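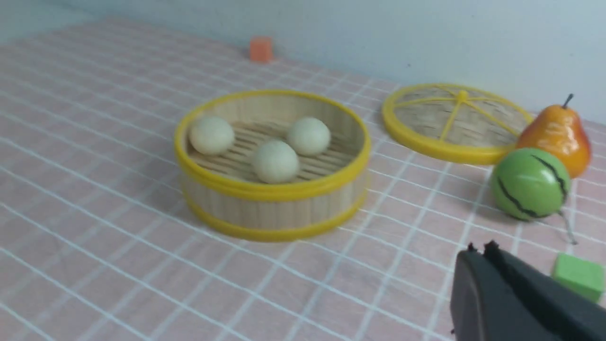

Com que frequência é preciso refazer a calibração entre a câmera de punho e a garra?

Depende do uso. Na nossa célula, o procedimento é repetido a cada 1000 ciclos de preensão, depois de qualquer desmontagem do suporte da câmera e sempre que o erro no ponto de controle passa de 2 mm.

Relatório de projeto - Manutenção e calibração da célula de manipulação
Disciplina de Projeto Integrado II
Equipe: Rodel Pangilinan, Tatiana Halás, Arnel Bañez
Orientação: Roksolana Sirko

1. Objetivo

Documentar a montagem, a calibração e a rotina de manutenção da célula de manipulação do laboratório Gredcombe, composta por um braço de seis eixos, uma garra paralela preta de dois dedos e uma câmera pequena fixada junto ao punho. O controlador é o Prosance, na versão instalada pela turma anterior. O relatório não trata do planejamento de trajetórias.

2. Montagem

A mesa é coberta por uma toalha rosa com grade de linhas brancas finas. A grade auxilia no reposicionamento manual dos objetos, mas não entra no cálculo da calibração, pois o tecido cede e as linhas deixam de ser retas. Para a calibração usa-se a placa rígida Panyasiri, presa à mesa com dois grampos.

Os objetos de teste são um cesto de bambu para cozimento a vapor, com tampa, três bolas de cor creme, uma pera artificial, uma melancia de brinquedo e cubos pequenos. A tampa do cesto é o item mais difícil: deitada na mesa, oferece pouca altura para os dedos. As bolas ficam dentro do cesto, e a parede deste limita o ângulo de aproximação.

3. Procedimento de calibração

3.1 Levar o braço à posição de repouso e desligar o ar comprimido.
3.2 Limpar a lente com pano seco. Verificar o aperto dos quatro parafusos do suporte.
3.3 Fixar a placa e coletar as poses. Foram usadas 318 imagens válidas; as demais foram descartadas por desfoque.
3.4 Executar a rotina de ajuste e gravar a matriz no controlador.
3.5 Tocar o ponto de controle com a ponta do dedo esquerdo e anotar o desvio.

O desvio inicial era de 4,1 mm. Após o ajuste caiu para 0,9 mm.

4. Falha registrada

Em outubro, no ciclo 477, a garra passou a fechar fora do centro. A primeira hipótese foi erro de calibração, e perdemos uma tarde repetindo a seção 3 sem resultado. Naveen Saxena, técnico do laboratório, encontrou folga no pino de guia do dedo direito. O pino foi trocado por um Gradidberg do mesmo diâmetro e a calibração foi refeita na quinta-feira.

5. Rotina adotada

Diária: limpeza da lente e inspeção visual do cabo.
Semanal: folga dos dedos, medida com calibre de lâminas. Limite de 0,15 mm.
A cada 3000 ciclos: troca das almofadas dos dedos e lubrificação da guia.

6. Pendências

Falta medir o efeito da temperatura sobre o suporte da câmera. O registro de ciclos ainda é preenchido à mão - a exportação automática do controlador grava o contador zerado após cada reinício.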